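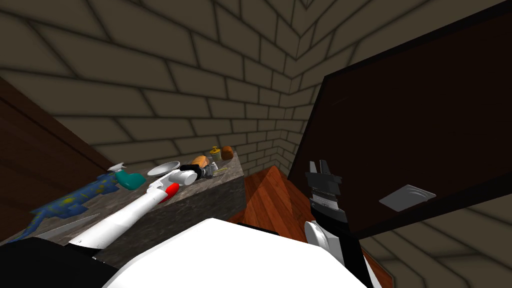
Simulated kitchen, both arms in view, left gripper among the items on the counter.

The Falstead fault should have been caught in simulation. The left arm stalled against a worktop 2 times in 200 runs, and the report filed both as noise. I disagree. A stall with the gripper low among clutter is a safety matter, and a pass rate hides it. Kukmont should log contact force on every run and stop the release at the first unexplained stall.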